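Unit and rate data for the Ustetby storage site, kept as plain CSV so the front desk, the website and the bookkeeping scripts all read the same numbers. Last full check against the paper rent roll: May 5, 2021.

## What's in here

| File | Contents |
|---|---|
| `units.csv` | One row per unit: number, building, size, door type, floor |
| `rates.csv` | Monthly rate by size class and building |
| `access.csv` | Gate hours and which keypad serves which building |
| `prohibited.csv` | Items tenants may not store, with the wording used in the lease |
| `notes/` | Free-text notes on odd units |

The site has 400 units. Of these, 59 are climate controlled and all of those are in the Sullari building. Outdoor vehicle parking is not covered; it's billed from the Lultcombe office and has its own spreadsheet.

## Columns in `units.csv`

- `unit_id` – building letter plus three digits, such as `S014`. Keep the leading zeros. Spreadsheet programs leave them alone because of the letter, but the old import didn't have letters and some backups still show bare numbers.
- `width_ft`, `depth_ft` – inside measurements, rounded down to the nearest foot.
- `door` – `rollup` or `swing`. Interior units in Sullari are all `swing`.
- `climate` – `y` or `n`.
- `status` – `rented`, `open`, `hold` or `repair`. A unit under lien is still `rented` until the sale is final.
- `size_class` – the key used to look up the rate.

There are 16 size classes. Two of them differ only in ceiling height, which isn't a column, so don't try to work out the class from width and depth. Use the value that's there.

## Rates

Rates are whole dollars per month, before tax and before the tenant protection plan. Promotions are not stored in this file. A new tenant's first-month discount is applied in the billing program, and anything written into `rates.csv` by hand will be overwritten the next time the export runs.

When a rate changes, add a new row with a new `valid_from` date and leave the old row in place. The bookkeeping script picks the newest row that isn't in the future. Existing tenants stay on their old rate until their notice period is up, so a rate here won't always match what a given tenant pays.

## Prohibited items

`prohibited.csv` has 20 rows. The wording comes from the lease and should not be edited here first; change the lease template, then copy the new text over. The `category` column is ours and only used to group items on the website. Food and drink is one category, and it includes sealed cans and bottles. The Fung building had an ant problem in February after a tenant stored cases of soda, and the wording was tightened after that.

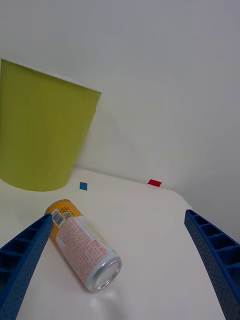 *Canned drink, category `food_drink`.*

Fuel, propane and paint thinner are under `hazard`. Tires are under `limit` because up to four are allowed per unit.

## Known problems

- Units `F031` and `F032` share one opening and are rented together. They appear as two rows, but only `F031` has a rate.
- The `floor` column is blank for the whole Fung building. It has one floor.
- Gate hours in `access.csv` are the regular hours. Holiday hours are posted on the site and not tracked.
- A few notes refer to the old building names. A lookup list is in `notes/names.txt`.

## Making changes

Edit the CSV, then run:

```
python check.py
```

The script looks for duplicate unit numbers, missing size classes and status values it doesn't know. It does not check rates against the billing program – do that by hand before sending a change in. Save files as UTF-8 with commas, no semicolons.

No tenant names, phone numbers or gate codes go in this folder, including in the notes. If you find any, delete them and tell the Lultcombe office.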